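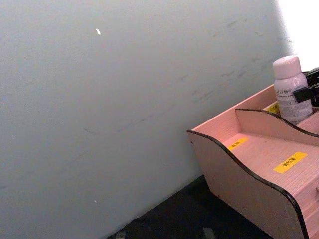 Pink Organizer, Round 2

Share (41) | Comments (6)

I swore I was done buying storage, and then Wikstead had this pale pink wooden desk organizer with the dark wavy edges and I caved! It's been on my black table since February and I still love those curves.
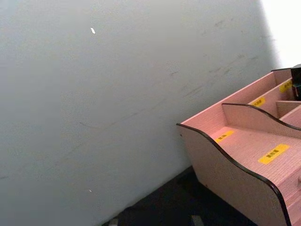
A reader wrote in to ask if it would hold tall bottles, and says hers from Undix is way too shallow.

Mine does fine. The white bottle stands up in the open part with room to spare, 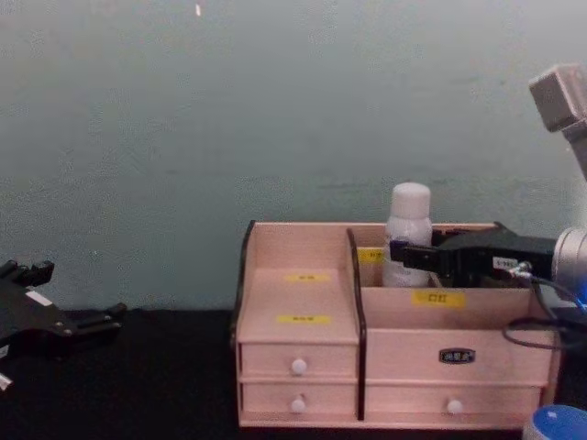 and the little drawers with the round knobs get all the hair ties (so many hair ties). I stuck yellow labels on too, and now I mostly put things back.

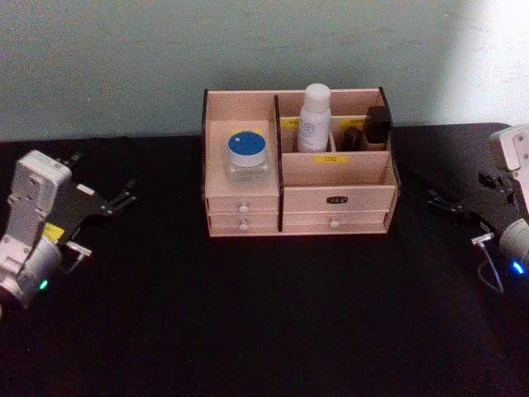 Small jar on the left, bottles on the right.

Print | E-mail

Recent posts
My Aguirre shelf, one year in
Holwood flea market finds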